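Kendau County Family Safety Project
Progress report to the Gridel Fund
Period covered: January through March
Submitted Wednesday, April 1, 2026

Summary

The grant pays for a child welfare liaison inside the sheriff's office, after-hours home visits, and training for dispatchers and patrol deputies. All three are under way. The liaison and the visits are on schedule. The training is behind, for reasons given below.

Liaison position

Tipene Sutcliffe started in the liaison job in the second week of January. He reads every patrol report that mentions a child in the home and decides whether it should go to the state hotline, to a home visit, or to no further action. Before the grant, reports went to the hotline only if the deputy on scene filled out a separate form, and many did not.

He read 572 patrol reports in the quarter. Of those, 127 were sent for a home visit. The rest were either already open with the state or did not call for follow-up. We will break this down further in the next report, once the records system can sort by outcome. At present the sorting is done by hand from a spreadsheet.

The liaison shares an office with the records clerk at the Zerouali Street substation. The door now locks, which was a condition of the grant.

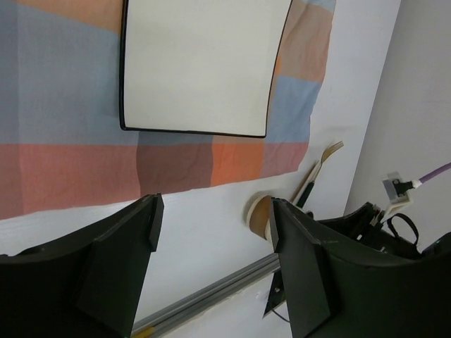 Sutcliffe wrote in his quarterly notes that the hardest part of the job so far has been timing. Patrol reports are often not approved by a sergeant until two or three days after the call, and he cannot see them until they are. He asked that any report with a child under five be released to him the same night, approved or not. The sheriff agreed to this in March and it is now written into the shift order.

After-hours home visits

Visits are made by a caseworker and a plainclothes deputy together, between 5 p.m. and 11 p.m., four nights a week. The contract for caseworkers is with Tokulier Family Services. Two caseworkers were in place by the end of January and a third began in March.

Families can decline a visit unless there is a court order. When a visit is declined, the caseworker leaves a card and tries once more within the week. If there is reason to think a child is in immediate danger, the deputy follows the usual procedure and calls the on-call prosecutor.

Mileage has run higher than planned. The north end of the county is a long drive from the substation and we had priced the visits as if most would be in town. We are asking to move $4,000 from the equipment line to the travel line. The revised budget page is attached.

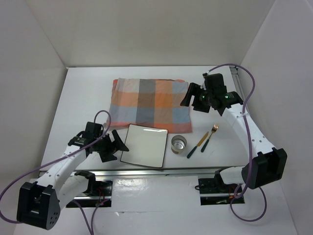 Will moving the money delay the purchase of radios for the caseworkers? The radios were bought in February and came in under the quote, so the equipment line can cover the change.

Training

The plan called for 60 deputies and dispatchers to finish the one-day course by the end of the quarter. We did not meet that. The February session was called off when the county closed for ice, and the trainer had no open dates until late March. One session was held then, for dispatchers only. Two sessions for patrol are booked for April and another for May, and overtime to cover shifts has been approved.

The course deals with what to ask on an unresponsive child call, what to note about the condition of a home, and how to preserve a scene without keeping medics from a patient. Dispatchers asked for a shorter printed version of the questions to keep at the console. A draft is with the medical director. 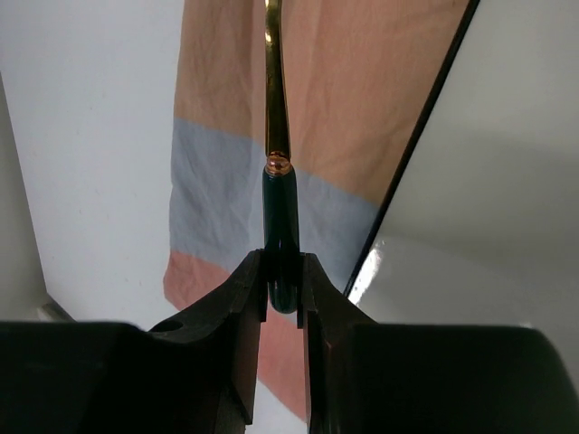
Kendau County Family Safety Project, first quarter

Next quarter

Finish the patrol training.
Get the outcome field added to the records system. The vendor has given a date in May.
Sign the data agreement with the hospital. Their lawyers returned our draft with changes to the section on how long records are kept, and the county attorney has it now.
Begin the family survey. Questions are written but have not been translated into Spanish.

Staffing costs were on budget. Receipts and time sheets are in the attached file.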